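Residence Life Training, Session 4: Room Assignments, Roommate Agreements and the Room Condition Report
Handout for new resident assistants, Gethin Hall and Pikedley Hall
Notes by Eirlys Pritchard

Bring this to the session. Bring it back to the one after, too. Every year a third of you leave it in the dining hall and I find them under the salad bar.

1. How people end up in rooms

Students rank their buildings in the housing portal, Poltano, during the spring. Poltano then does what it does. Returning students go first, in order of credits earned. New students go after that, sorted by the date their deposit came in. Medical and accessibility placements are made by hand before any of this starts, and you will not be told the reason for one. Don't ask, and don't guess out loud in the hallway.

Gethin has 177 beds, nearly all of them in doubles. Pikedley is the suite building: 4 people to a suite, two bedrooms, one bathroom, and a common area that will hold a couch if you take the legs off the couch. Students who asked for a single and got a double will come to you on move-in day with a parent. You can't change an assignment. Neither can I, on move-in day. The room change period opens 14 days after classes begin, and the form is in Poltano under "Requests," which is the tab next to the one everybody clicks.

Say this early and kindly. A surprising number of people who want out on day one have forgotten about it by day ten. The ones who haven't usually have a real problem, and then the form is worth filling in properly.

2. The roommate agreement

Every room completes one by the end of the second week. Suites complete one per bedroom and a shared one for the bathroom and common area. The form covers sleep, guests, noise, cleaning, food, temperature, and borrowing.

Students will tell you they don't need one. They are best friends from high school, or they have been messaging all summer and both like the same band. Sit them down anyway. Best friends from high school account for more of my May paperwork than any other group on campus.

What you want is an answer with some edges on it. "We'll be respectful about guests" tells you nothing. "No overnight guests Sunday to Thursday, text before six if someone's coming on a weekend" is something two people can be held to. If they both write "whenever" in the sleep section, ask each one what time they went to bed last night. Then watch them look at each other.

Keep your own opinions out of it. If they agree that the window stays open in January, write it down.

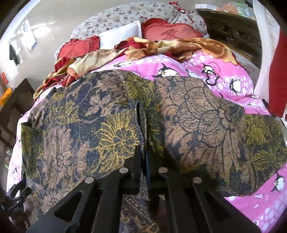

Borrowing gets its own section because it causes the most trouble for the least money. Chargers, milk, shampoo, the good pan. Clothes are the worst of it, as there is always one roommate who thinks of a closet as a shared resource. Get them to name things. A dark floral garment spread out on a bed might be free to anyone with an early class, or it might be the one item in the room that is never to be touched, and the roommate has no way of telling by looking at it. Three columns on the form: share freely, ask first, hands off. If the third column is blank, they haven't thought about it yet.

Once both have signed, you keep a copy and upload it the same day. An agreement that lives in your backpack is of no use to the person on duty at one in the morning.

3. When it goes wrong

The order of business is as follows.

First, ask whether they have talked to each other. A sticky note on the refrigerator doesn't count. Neither does a playlist.

Second, hold a meeting with both (or all four, in a suite) and the signed agreement on the table. Read the relevant part aloud. You aren't a judge, and you will be asked to be one within the first five minutes. Ask what each person would change, write the change in, have them initial it.

Third, if it comes back again, it comes to me or to Hefin Ruddock, who covers Pikedley. Write up the two earlier conversations before you send it along. "They're being weird" was submitted to Hefin last fall as a complete incident summary. He has it pinned over his desk.

Anything involving threats, safety, or someone's health skips all of the above. Call the duty phone, stay nearby, write it up after.

4. Room Condition Reports

You will fill out one report per room before the students arrive, and each student then has 3 days to add to it. At closing, the same report is used to decide who pays for what. Be fussy now. A scuff that isn't on the report in August belongs to somebody by May.

Go around the room in the same direction every time, starting at the door. Door and lock, walls, closet, desk and chair, bed frame, mattress, window and screen, blinds, ceiling, floor. Look under the mattress. Open every drawer all the way, including the one that sticks, and then write down that it sticks.

Use plain words and give a location. "Scratch, left side of desk top, length of a pencil" is good. "Some wear" is no good to anyone. Don't write "fine." Elin Kneath in the billing office has read the word "fine" next to a closet that turned out to have no door, and she would like me to mention it.

Repairs go in through Vollari, a separate system with a separate password. I have raised this. Submit the repair request and put the request number on the report, so that the two can find each other later. If water is coming through something, phone it in.

5. Entering a room

Knock, say who you are, wait. Knock again, say it again, wait again. Then key in with a second staff member. For scheduled checks, notices go up a full day ahead. You look at what you came to look at. You don't open drawers, tidy, or comment on the laundry, however much of it there is.

Leave a slip saying who came in and when. Students mind a visit far less when it is written down.

6. For discussion in session

Read these ahead of time and have something to say. We will do them in pairs.

Iolo wants the lights off at eleven. His roommate studies until two and has already bought a desk lamp, which Iolo describes as "basically a lighthouse." Both signed an agreement that says "reasonable hours." Where do you start?

A student in a Pikedley suite tells you that a suitemate's partner has been there nine nights running. She doesn't want her name used. There are only three people it could have come from. What can you promise her, and what can't you?

A parent phones you directly and asks what time their son gets home at night. You know the answer.

7. Before next time

Complete a practice report on your own room, using the paper form, and swap with a partner. Ffion Foulkes will be collecting them at the door. Read the duty log section of the staff manual. It is longer than it needs to be and you do have to read all of it.

Key sign-out is at the Gethin desk straight after the session. One ring each, count them before you sign, and please don't put them on the same lanyard as your water bottle.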